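Jokenmont Film Paper
Lobby cards, pressbooks, continuity scripts

Item: LEI OF THE HARBOR (Preten Pictures), original pressbook, silent era

Description: Original exhibitor's pressbook for a lost South Seas melodrama. A pearl buyer's clerk steals his boss's ledger, hides out on a copra schooner and falls for the captain's ward, who turns out to be the boss's own daughter. Typhoon in reel 7. Mission school burns down. No print known to us, no stills in any archive we wrote to, so the synopsis pages in this book are most of what's left of the picture. Runs 70 pages incl. covers, which is fat for a Preten release. They usually did a folded sheet and called it a day.

Condition: Very good minus. Covers attached, spine split at the bottom and closed with old paper tape (not ours, leaving it alone). Light foxing to the first few leaves. Rust at both staples. One ad mat clipped from the accessories section, a small one-column cut, text on the back of it lost too. Pencil price on the rear cover. Theater stamp inside front, faint, reads Plivenano with the town name too smudged to make out. Centerfold is bright and has never been pulled.

What's inside:
Full synopsis, long and short versions
Cast list with character names
Poster and lobby card styles pictured, incl. the three sheet
Newspaper ads, most sizes
Music cue sheet, laid in loose, chipped on the right edge
Exploitation ideas (grass huts in the lobby, a pearl in an oyster barrel, that sort of thing)
Exhibitor's order form, unused

The cue sheet is the reason for the price. They got handed to the organist and thrown out. This one has timings penciled in next to the typhoon and a note that says "slower" underlined 2 times. We have not seen another for this title. If you have one please write, would love to compare.

Also note the cast list differs from the trade reviews. Pressbook gives the second male lead to a different actor than the reviews do. Recast late maybe, or just a mistake by the publicity dept, they made plenty. Photocopy of both reviews goes with the book.

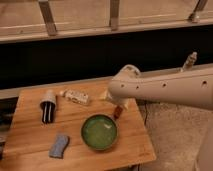
Shipping and handling

Flat, between two boards, in a mylar sleeve. Never folded, never rolled. Signature required on anything over the basic rate. Overseas is fine but ask for a quote first, dont just check out. We pack in the mornings, and orders in by noon mostly go out the next day. April is slow, we're at shows for a good part of it.

Holds and payment

Will hold 7 days with a deposit. After that it goes back up. Time payments OK on this one, 3 equal parts, book ships when the last part clears. Card, check, or bank transfer. Trades considered, mainly for silent lobby cards and continuity scripts. No reproductions, no sound-era reissue paper.

Returns

Same 7 days from when it reaches you, in the sleeve we sent it in. Email first so we know its coming. Return postage is yours unless we described something wrong.

Related paper in stock

Lei of the Harbor, lobby card, the schooner deck, pinholes at corners and a tear into the lower border
Lei of the Harbor, herald, folded once, theater imprint on back
Preten Pictures season announcement book, lacks rear cover, has a full page for this title under its working title
Continuity script for another Preten title, carbon copy, brads replaced, reel 2 missing

Scans of the synopsis pages availible to researchers at no charge, low res. Tell us what you're working on. We won't scan the cue sheet in full while its for sale, but can send the first page.

Cataloged by Junhao Shao. Questions on condition go straight to him through the contact form, put the title in the subject line or it gets lost.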